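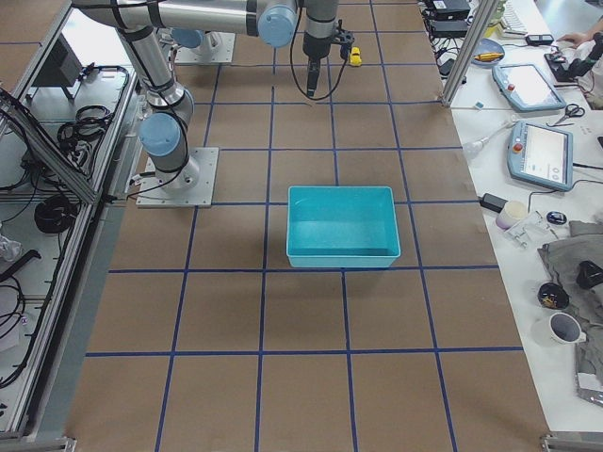

*Turquoise bin on the taped-up worktop*

**Phone drops to 2G the minute I leave the house**

Posted by Lasau, 7 Aug 2020

I've had my Felent handset since December and it's been lovely until now. Indoors it's fine on wifi, but as soon as I'm down the road it falls back to 2G and stays there — even right in the middle of town! I've restarted it, had the SIM out and back in, and toggled flight mode 45 times. My old phone gets 4G with the same SIM. Do I need a new one?

**Celletar**

Don't buy anything yet. Go into Settings, then Mobile network, then Preferred network type. Mine had switched itself to "2G only" after an update (battery saver did it, I think). Put it back to 4G/3G/2G auto and restart. If it's greyed out, turn battery saver off first. After that I'd try resetting the network settings — you'll lose your saved wifi passwords, so write them down.

**Ahuja**

Same here, rubbish phones. Went back to my old one.

**Lasau**

It was battery saver! Got 4G at the bus stop this morning, thanks so much Celletar.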